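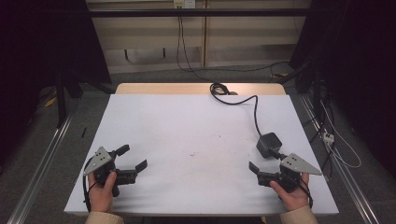
White things are terrible at keeping secrets. I spilt cocoa powder on my brown kitchen worktop last October and didn't spot it until my sleeve was covered in it, but put one grain of the stuff on something white and your eyes go straight to it. Look at the big white board lying on the light wooden table. It's nearly bare, and yet I bet you've already found the faint reddish-brown specks near the middle! I couldn't tell you what they are. They might be bits sitting on top, or they might be little stains. Either way they're tiny, and we can still see them, so let's find out why.

It all starts with light. The light from the sun or a lamp looks plain, but it's a mixture of every colour in the rainbow. When it lands on something, some colours get soaked up and some bounce off again, and the ones that bounce are the ones your eyes can catch. A tomato bounces back mostly red. A leaf bounces back mostly green. White things bounce back nearly the whole lot, in every direction, and that's why they look so bright.

Now think about a brown speck. It soaks up lots of the light that hits it and sends only a bit back. On a dark table that makes no difference, as the table is soaking up light too. On a white one there's a tiny dim patch in the middle of a great big bright patch. The word for a difference like that is contrast, and your eyes are brilliant at it. They're much better at noticing where something changes than at telling you exactly how bright it is.

You can test this with a pencil. Draw a small, light dot on white paper, and another just the same on black paper. The first is easy to find. The second might take a bit of hunting (tilting the paper helps, because pencil is slightly shiny).

My friend Concetta Serra teaches at Modton and she does it with pepper. She gives her class a white plate and a dark plate, sprinkles 5 specks of pepper on each, and asks everyone to stand at the far side of the room and walk slowly forwards until they can see them. The white plate wins by miles – usually there's a bit of arguing about who saw it first.

So is a speck the same as a stain? Not quite. Dirt, dust and crumbs sit on top of a surface, and you can brush them off. A stain has gone in. Lots of surfaces that feel smooth to your finger have teeny holes in them called pores, and coloured liquids such as tea or beetroot juice can creep down inside and leave their colour behind. Paper and bare wood have plenty of pores. Glass has hardly any, so you don't often meet a stained window.
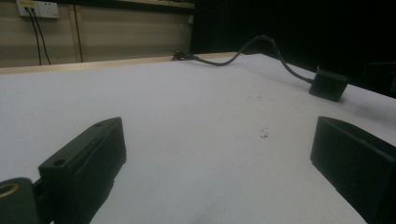 To find out which sort of mark you've got, try a dry cloth first. If the mark moves, it was only sitting there. If it stays put, ask a grown-up whether you can use a damp cloth with a drop of washing-up liquid. Soap is clever stuff. One end of each soap molecule likes water and the other end likes grease, so it grabs hold of the greasy bits and lets the water carry them away. Don't scrub too hard, as you can scratch a shiny surface, and then dirt has a nice groove to hide in.

There's one kind of mark you'll never wipe off, and that's a shadow. White surfaces show those up too. Hold your hand high above a sheet of white paper and you'll see a greyish smudge with fuzzy edges. Bring your hand down and the edges get sharper. If there's more than one lamp in the room you may get several shadows, some paler than others. I once rubbed away at a grey patch on a shelf for ages before I noticed it was the shadow of my own elbow.

Try this one at home: cut 2 small squares from the same piece of grey paper. Put one on something white and the other on something black. They match, we know they match, and still the one on white looks darker! Your brain is comparing each square with whatever is next to it. Swap them over and watch them change places.

Filed under: Why Does It Do That? | Light and Colour | Ages 7 and up
343 shares
2 comments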